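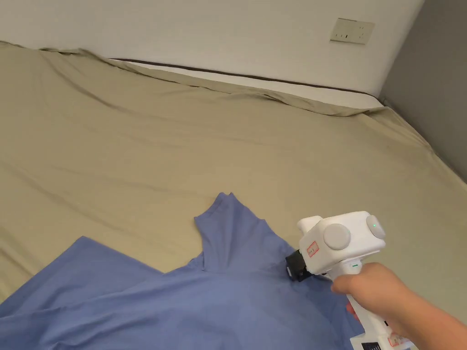 Dondora House – minutes of the November 2019 house meeting

Present: Tegan Henare, I-hsuan Fung, me (taking notes again, so blame me for spelling). We started late on account of the soup.

Last time's notes
Read out by Tegan, in a voice. The only thing left over was the hall light, and I-hsuan has bought the bulb. It's on the shelf by the front door, so whoever is tallest and home first can put it in. Everything else from September is done or we've stopped caring about it.

The big bedroom
We spent most of the evening on this one. I-hsuan's aunt and uncle get here in two weeks and they'll have the big room, so we need to agree what "ready" means, as we obviously had three different ideas about it!

Sheet. Tegan thinks the beige fitted sheet is fine and just needs pulling down properly at the wall end, where it rides up and goes into folds. I think it's a touch small for that mattress and it'll ride up again no matter how nicely we tuck it. I-hsuan suggested we take it off completely, turn it around and see if we've simply had it on sideways this whole time (very possible – I've done that with my own bed for a month). Agreed to try that first. If it still won't stay put, we buy the Prerport deep-pocket one, which is 49 dollars for the set. Tegan wants it noted that she likes the beige and does not want to come home to white.

Pillow. The long white one with the brown piping stays. I-hsuan's uncle likes a long pillow. We also want it sitting on top of the sheet when they arrive, with the fabric tucked down behind it and not flopping over the front.

Clothes. The blue shirt. We went back and forth over whether it goes in the wash or back in a drawer, and Tegan settled it by saying anything that has been lying on a bed gets washed, end of discussion. Into the wash it goes, then folded. I said I'd fold it. I was told I fold like I'm wrapping fish, so Tegan is folding it.

Small stuff. This is where the room really gets away from us. Things land on that bed and stay there – little bits of paper, whatever was in a pocket, the lot. We agreed on one basket (Tegan has a spare from the Cutent order) to go by the door. Anything small that's on the bed gets dropped in it, and you've got a week to claim it. Scraps go straight in the trash without a vote. The plush thing with the ears is to be treated with respect and moved to the shelf.
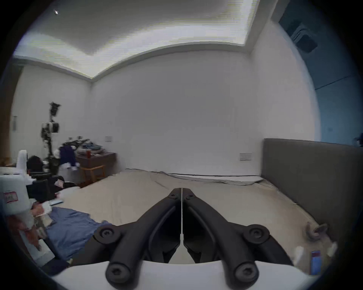 The big bedroom: shirt, small things and plush on the beige sheet.

Headboard. Gray, upholstered, shows every bit of lint. I-hsuan will go over it with the sticky roller, and I'm vacuuming along the foot of it.

Office chair. Tegan would like it out of there while we have guests. I-hsuan asked where it would go, and we all looked at my room. Fine. It comes to me for the length of the visit, and I get it back out again the morning they leave.

Outlet. The one in the wall over the bed is handy for phones and we'd like to keep it clear, so please take your chargers with you when you've finished in there.

Money
We have 229 dollars in the house jar after the Yu grocery run. I-hsuan proposed that we leave 200 of it alone until the heating bill comes. That doesn't quite cover the sheet set if we need it, so we said we'd each chip in the difference and not make a thing of it. Tegan still owes for the rice. She says she knows.

Kitchen
Short one. Four mugs have gone missing and I have now found three of them, all on my own desk. Sorry. Please carry on looking for the green one. I-hsuan asked if we could all wipe the counter after toast, and we all said yes in the way we always do.

Who's doing what
Tegan – wash and fold the shirt, bring the basket, pay for the rice
I-hsuan – turn the sheet around, lint roller on the headboard, text us both on whether it fits
Me – vacuum, move the chair, order the Prerport set if I-hsuan says so, find the green mug

Any other business
Tegan asked if we could have the next one with dessert. Carried, three to zero. I-hsuan is making the sesame thing.

Next meeting is the evening after the aunt and uncle go home, in the kitchen, after dinner.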